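This site uses cookies to remember your settings. Accept | Manage preferences

Bench notes, June — toy props, cleaning and sorting

Started at 7 with the box from Sevthorpe. Most of it is play food and a few pet toys, all used, all meant to go back into the loan set once they are clean. Zineb Shehata wants them bagged by type before she takes them over to the Skakari room. I said I would do the soft ones first and leave the hard fruit for the afternoon.

Wash was the same as last time. Warm water, plain dish soap, soft brush for the grooves, rinse twice, then air dry on a towel. No dishwasher for anything with paint on it. The Grarnik brush has lost its shape and I used an old toothbrush for the narrow places. Need to order two more of those brushes.

Weight of the whole box before washing was 445 g with the lid off. Didn't weigh it after.

The steel plate gets wiped with a microfiber cloth and nothing else. Someone used a scouring pad on the other one last month and it has a dull patch now. If it has to be soaped, dry it right away or the water spots show under the lights.

Table and plate, with the blue bone in most of them:
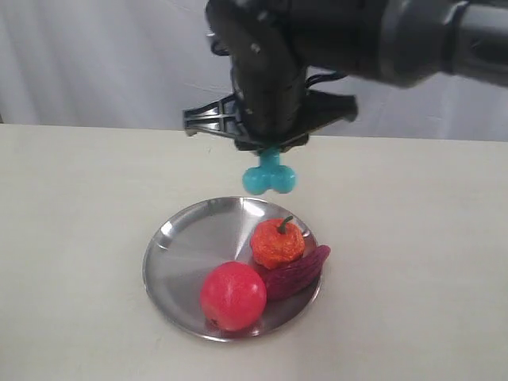
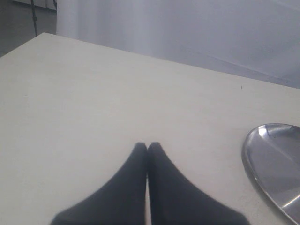
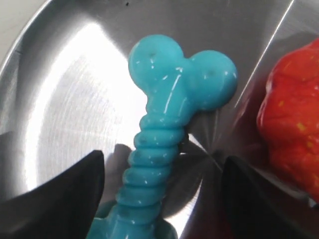
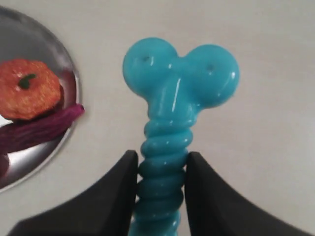

Ribbed toys take the most time of anything in the box and I want to write down how I do them so Kianoush Mohammadi can take over the next batch. Brush around each ring, turning the toy as you go, then run the brush lengthwise once at the end to get the loose stuff out. On the turquoise bone the shaft is a stack of these rings with two round lobes on top, and each lobe has a small dark dimple in it. Use a cotton swab on the dimples. The brush skips right over them. Then squeeze the toy under the tap, let go, and squeeze again over the towel. Stand it up to dry overnight and don't bag it early.

Shiny rubber also picks up lint from the towels. The blue towels are the worst for this — use the flat white ones from the second drawer.

Bag sizes: the small zip bags are fine for single pieces of play food. The bones and anything longer go in the medium. We have 30 medium bags left. I wrote the type on each bag in marker, not on tape, after the tape labels came off in the Bakhtiari bins.

Pomegranate or apple? The pinkish-red ball fruit has been listed both ways and I have put it down as "red fruit, round" until Zineb decides. The same goes for two of the green pieces at the bottom of the box.

To do:
- two brushes, narrow head
- medium bags
- ask Kianoush where the spare lid went
- move the sorting list to the shared folder, the paper one is getting soft at the corners
- check the catalog numbers, the loan set starts at 2,000 and mine don't

Left the soft toys on the rack by the sink. Hard fruit still to do.

Recent entries
Rack repair and new drip tray
Marker test on zip bags
Loan set returns, Bakhtiari bins
Which towels shed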